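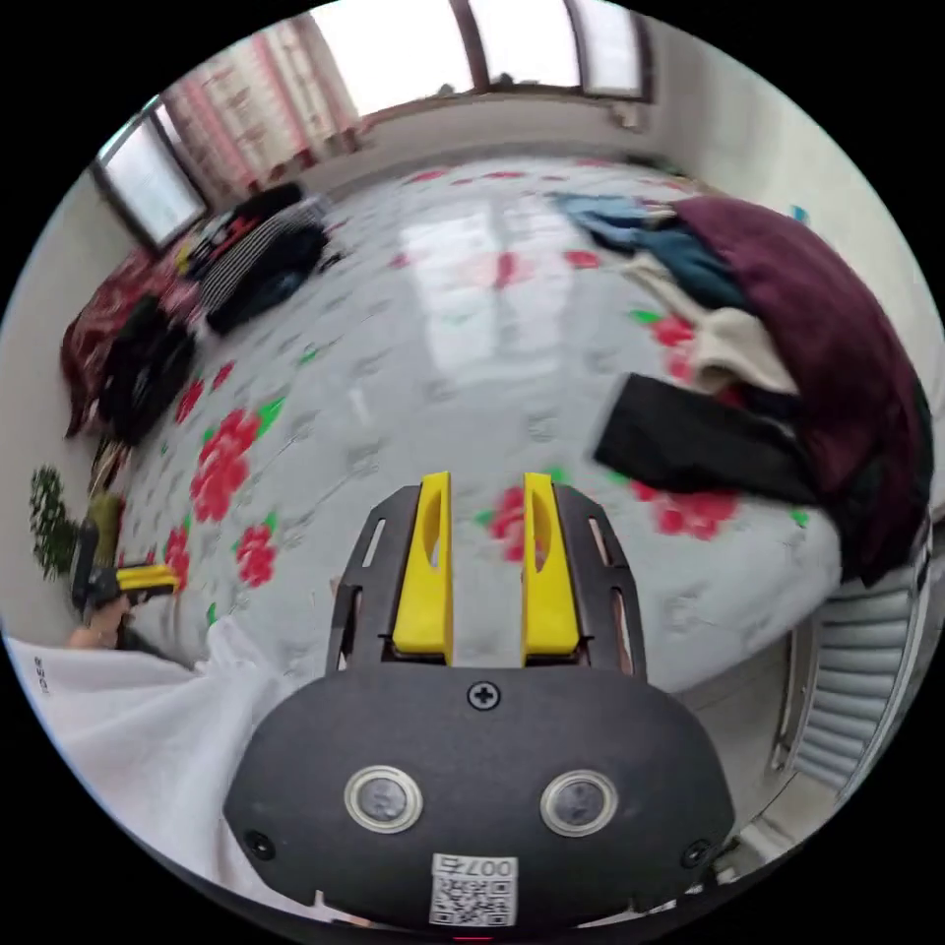

A hand-held gripper over a quilt-covered bed, with clothing piled on the right side. Photo: Cameron MacLeish

Pokton to put next year's equipment money into hand-held grippers

Pokton has settled its equipment budget for the coming year, and the big winner is the smallest tool on the list. The home robotics group will buy 20 more hand-held grippers for its laundry and bedroom work and hold off on a second robot arm until at least February.

The plan was drawn up by Cameron MacLeish, who looks after purchasing and has been pushing for the change since the spring. The grippers are carried by a person, who picks up shirts, towels and bedding with them while the tool records how each grasp is made. Those recordings are then used to teach the arm.

"I love this plan," MacLeish said. "An arm stays in one room. With these we can be in real bedrooms all over town, with real piles of clothes on real beds, and every house is different. You should see the variety we're getting!"

Each gripper has been budgeted at $514, including a spare set of fingers. The fingers are the part that wears, and the group went through spares faster than planned last season – fabric work means a lot of pinching and dragging. A separate line covers chargers, carrying cases and storage for the recordings, which had been paid for out of the general fund until now.

Two suppliers were asked to quote. Casten offered the shorter delivery time, but Moffat won the order with a repair deal that lets Pokton send back damaged units and get a replacement in 3 days. MacLeish said that settled it for him, as a gripper waiting on a bench for parts is a household visit that has to be moved.

The tools will arrive in two batches. The first goes straight to the clothing project, known inside the group as Uvon, which covers sorting, folding and clearing beds. The second is meant for kitchens, and the list of tasks for that is still open.

Money for the arm has been set aside and can't be spent on anything else. The group will look at prices again once the first batch has been in use for a while, and MacLeish already has a shortlist.

"It's a great spot to be in," he said. "By the time we buy it, we'll know so much more about what it needs to do."

Households interested in hosting a visit can sign up through the Pokton office. Visits take one morning, and there is no need to tidy up first.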